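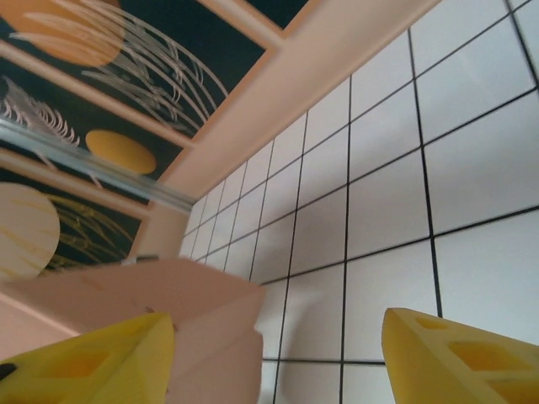
Apr 23, 2025 - foam and tile day

Spent most of the morning on the pink foam, and I have to say I like this batch a lot more than the last one (the gray stuff from September shed crumbs everywhere and I'm still finding them in my sleeves). It's from Cendon, order line 141, and it cuts clean if the blade is fresh. With an old blade it tears at the corners, so swap it before you start, please, and don't put the old one back in the drawer!

Sharp edges look great but they do bruise. I tried knocking one back with 500 grit on a scrap and it went fuzzy, so I'm leaving the edges alone for now. Still undecided on sealing. Obsa thinks a thin coat of the Sarora primer would be fine, I think it'll go shiny and we'll hate it. Test strip is on the windowsill, 30 minutes between coats.
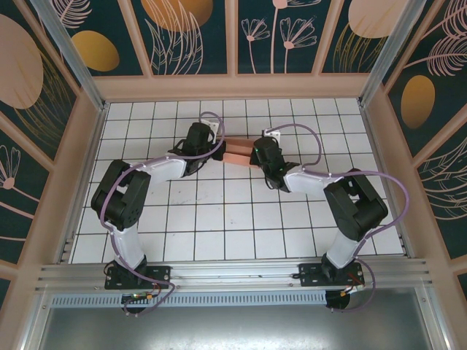
**Bart Van den Broek**
Workshop technician, materials bench

Okay, the floor. White tile with black lines was my pick and I'm sticking with it - pink reads beautifully against it, and if a piece is sitting crooked the grid gives it away at once. The downside is that every little mark shows too. Uvon cleaner takes off pencil but does nothing for the darker rubs. I had better luck with a damp melamine sponge and some patience. Go easy on the lines, I don't know how tough that black is.

Obsa Araya wants a second color of foam so we're not looking at pink all year. Fair enough! I asked Rajput for a sample card and they quoted 32 for a small pack, which seems okay to me if the density matches. Will chase them.
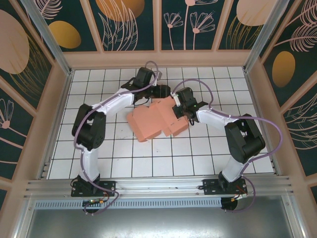

*Stepped foam shape, tilted, with the flowered panels behind.*

I still love those panels. Dark teal with big gold ovals is a lot, I know, and Obsa would have gone plain, but the pink really pops in front of them.

To do:

- new blades, the long ones
- look at the primer strip after lunch, note the sheen
- label the foam offcuts and keep them flat
- sponge the tiles again
- ask Rajput about density and whether the green comes in the same thickness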